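Postcards from people I've never met

Jan 25, 2021

I signed up for a postcard swap in December and I am completely hooked! My first card came from Cáceres, with 12 tiny stamps crammed along the top and a recipe for garlic soup squeezed in underneath (I made it twice that week). Then one from Skeldale, all sheep and rain and a long story about a missed bus. I've sent 100 so far and I write every one of them at the table, usually before breakfast, with the radio on.
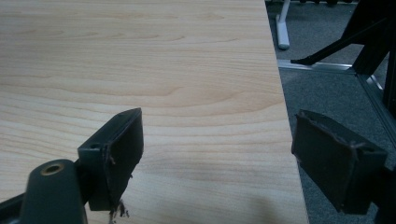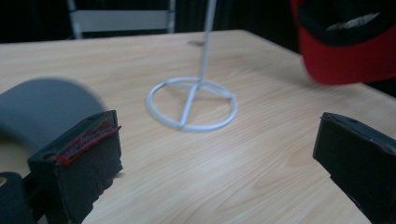
What do you write to a total stranger?

Whatever happened that day, the smaller the better. I wrote one about burning toast and got the loveliest reply, four lines on the best bread in town.

My next batch goes out Thursday, and I've just ordered another 200 blank cards, so if you'd like one, leave a comment and I'll put you on the list!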